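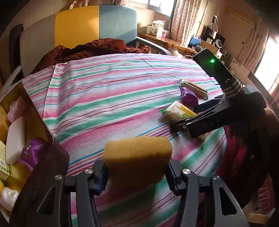 4.2. La sábana a rayas y el vocabulario de quienes la lavan

Cuando empezamos a visitar las casas de Talau y de Sarier teníamos la idea, un poco ingenua, de que la ropa de cama se describía sobre todo por su tejido o por su tamaño, que es como la ordenan los catálogos y como nosotras mismas la habíamos ordenado en el primer borrador del cuestionario. Las personas que nos abrieron la puerta, con una paciencia que les agradecemos muchísimo, hablaban de otra cosa: de colores, de rayas anchas y rayas finas, de cuál iba al lado de cuál. La sábana de rayas multicolores es el caso que más juego nos ha dado en las entrevistas, porque obliga a elegir. Una tela como la de la figura 4, con rosa, verde azulado, blanco, azul, morado y unas líneas delgadas de rojo, admite varios nombres, y casi todas las familias tienen uno propio: «la de caramelo», «la de la playa», «la alegre», «la de siempre». Los fabricantes, en cambio, suelen llamarla «multicolor» y pasan a otra cosa.

El material de esta sección procede de los 81 hogares que aceptaron la entrevista larga, escogidos entre los 400 que habían contestado al cuestionario breve descrito en la sección 3. Pedíamos a cada persona que abriera el armario (o la cómoda, o la caja debajo de la cama, que de todo hubo) y que nos nombrara cada pieza antes de tocarla. Después venía la misma pregunta con la pieza desplegada. Entre una respuesta y otra solía haber diferencias muy bonitas: lo que dentro del armario era «la azul» se convertía, una vez abierta, en «la azul de las rayitas coloradas», y más de una vez la persona se quedaba mirando la tela y decía que no recordaba que tuviera ese morado.

Nos parece que ahí se juntan dos maneras de nombrar. La primera, que llamaremos nombre de estante, sirve para distinguir una sábana de las vecinas cuando está doblada y se le ve apenas el canto. Es un nombre corto, a menudo un solo color, y depende por completo de lo que haya al lado: en un armario con dos sábanas azules ninguna puede llamarse «la azul». La segunda, el nombre de cama, aparece con la pieza extendida y recoge lo que domina cuando se ve entera. Irén Lakatos, en sus notas sobre manteles que tan generosamente nos prestó, ya había observado algo semejante, aunque ella lo atribuía a la luz del comedor y nosotras preferimos dejar la luz para otra ocasión, pues entrevistamos a horas muy distintas y no siempre lo anotamos con el cuidado debido.

Las rayas finas merecen un párrafo aparte. En la mayoría de las descripciones se omiten cuando el color se parece al de una banda ancha contigua, y se mencionan casi sin excepción cuando contrastan con ella. El rojo es, con mucha diferencia, el más mencionado de los colores finos, incluso por personas que habían pasado por alto bandas enteras de blanco. El blanco, por su parte, tiene una posición curiosa: para una parte de los entrevistados es un color de la sábana y para otra es el fondo sobre el que están los colores. Etelka Vass nos sugirió preguntar directamente «¿de qué color es la tela por debajo?», y la pregunta, que en la reunión de febrero nos había parecido enrevesada, se entendió a la primera en todas las casas.

También el verde azulado nos dio trabajo. En Talau se lo llama «verde agua» entre las personas mayores y «turquesa» entre las jóvenes; en Sarier conviven esos dos nombres con «verde botica», que no hemos encontrado en ningún diccionario y que los hablantes explican por las puertas de una farmacia ya cerrada. Hemos conservado los tres términos en la transcripción y los hemos agrupado en una sola categoría para el recuento, decisión discutible que Aksel Skov discutió, en efecto, durante una tarde entera. Su objeción es razonable: quien dice «turquesa» tiende a poner la banda junto a los azules y quien dice «verde agua» la separa de ellos, de modo que la agrupación borra una diferencia que a él le interesaba. La recogemos en el anexo con los datos sin agrupar.

Un último aspecto, que no estaba previsto y que fue creciendo por su cuenta, es el desgaste. La gente describe de memoria el color que la sábana tenía al comprarla. Con la tela delante, muchos corregían hacia abajo («bueno, era rosa, rosa de verdad») y alguna señora se disculpaba con nosotras, cosa que procuramos evitar explicando que nos venían de maravilla las piezas viejas. En el corpus completo, que suma 2.000 denominaciones transcritas, los adjetivos de pérdida (desteñida, comida, apagada, pasada) acompañan más al rosa y al morado que a los demás colores. No tenemos medidas de la tela que permitan saber si esos tintes se van antes o si se los echa más en falta, y cualquiera de las dos lecturas es compatible con lo que oímos. Miklós Nyitrai ha propuesto comparar las respuestas con muestras guardadas del taller Illés, donde se conservan retales sin lavar de varias temporadas, y ojalá pueda hacerse.

Conviene advertir, antes de pasar a las toallas, que casi todas las respuestas vienen de quien se ocupa de la colada. En las casas donde contestaron dos personas, la segunda usaba nombres más generales y se apoyaba con frecuencia en el sitio («la que va en el cuarto del fondo»). Angus Swanson trata este reparto con mucho más detalle en su estudio sobre Akard, y sus categorías son las que seguimos en la tabla 6. Las entrevistas dobles se analizan por separado en la sección 4.4, junto con los nombres infantiles de las mantas.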